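**Dornitz D2 parallel gripper - simulation model and hardware**

Stock status: hardware on back order, simulation package available now.

The D2 is a two-finger gripper for bimanual mobile platforms. The simulation package was built with Pacheco and uses the same controller interface as the physical unit, so grasp programs can be compared before any hardware is ordered.

## Specifications

- Fingers: 2, angled tips, replaceable
- Stroke: 108 mm
- Control modes: position, velocity, force-limited
- Mounting: Stollus flange, 3 fasteners
- Colour: white-grey fingers

## Comparison with the Drernerov unit

The Drernerov gripper has a wider palm and suits boxes and trays. The D2 has a narrower tip profile and is the better choice for panel edges. Handleless drawers are the hardest item in our household set - the finger has to catch the top edge of the front, and wrist angle matters more than grip force. Allow 22 mm of clearance behind the edge.

## Household test environment

The supplied apartment model includes a low media console in dark wood grain, with drawers that move independently, and a kitchen with a dishwasher and built-in oven. Both arms are simulated. Friction and drawer damping are set in the configuration file.
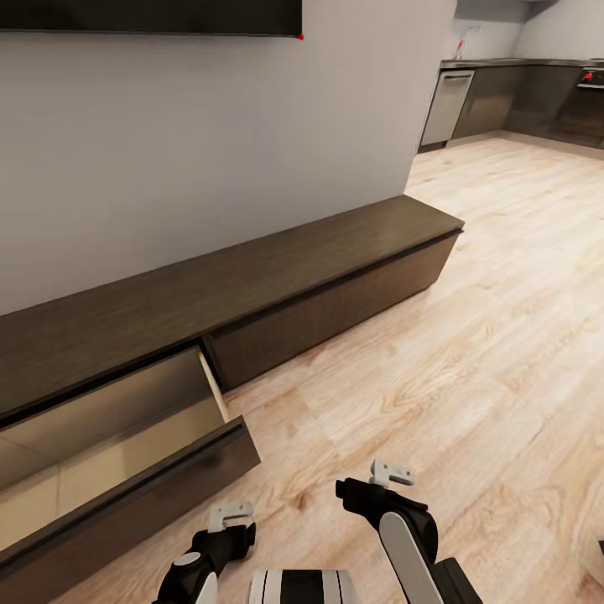
## Ordering

Specify left, right or paired. Licences for the simulation package are per workstation. Flange adaptors are sold separately.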